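Lillov cloth

Lillov cloth (in the older spelling, Lilloff) is a plain woven fabric from the Lillov valley, and I've been keeping this page going because hardly anyone else writes about the stuff. It's a middling-weight cloth, brushed on one side, and people have made coats, blankets, bags and chair covers out of it for as long as there have been mills on the river.

Name

The name comes from the valley, simple as that. You'll also hear it called "river grey" by older tailors, though it was sold in brown and a rather nasty green as well. My gran called every thick cloth in the house Lillov, so be careful with family stories — mine turned out to be about a curtain from somewhere else entirely!

History

The first big mill was at Prerkmont, at the top end of the valley, where the water runs fast enough to turn a wheel most of the year. At its busiest it had 683 looms, and the noise was said to carry down to the church. A second mill, Clurnent, opened further down and made a cheaper cloth with a looser weave. The two fell out over who could use the valley's name, and the quarrel dragged on for 23 years (I've read the letters, and they are wonderfully rude). In the end both were allowed it, so long as Clurnent sewed a blue thread into the edge of each bolt.

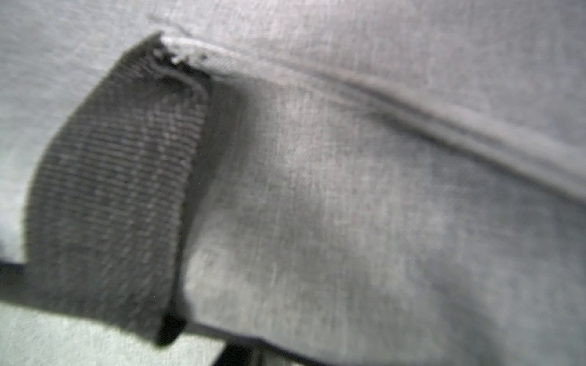
This page was last changed on September 24, 2026.

How it was made

The yarn was dyed before weaving, so the colour goes right through. After it came off the loom the cloth was washed, stretched on frames in the open air and then brushed to raise the surface a little. Prerkmont did its brushing by hand well after everyone else had bought machines. A full bolt was 100 feet long, and a wet one must have been a horrible thing to carry uphill.

Uses

Most of it went into working coats. Later on the mills sold a lot to bag makers, who liked it as a lining and paired it with webbing for the straps. Lương, a small workshop in the lower town, bought over 500 bolts in its first few years and sold its satchels at the May fair. I had one at school and the buckle went long before the cloth did.

Care

Wash it cool and dry it flat. Don't iron the brushed side, or you'll get a shiny patch that never quite goes away. Moths love the older wool bolts, so put those away clean.

See also

Prerkmont mill
Clurnent blue thread
River grey
Lillov valley fairs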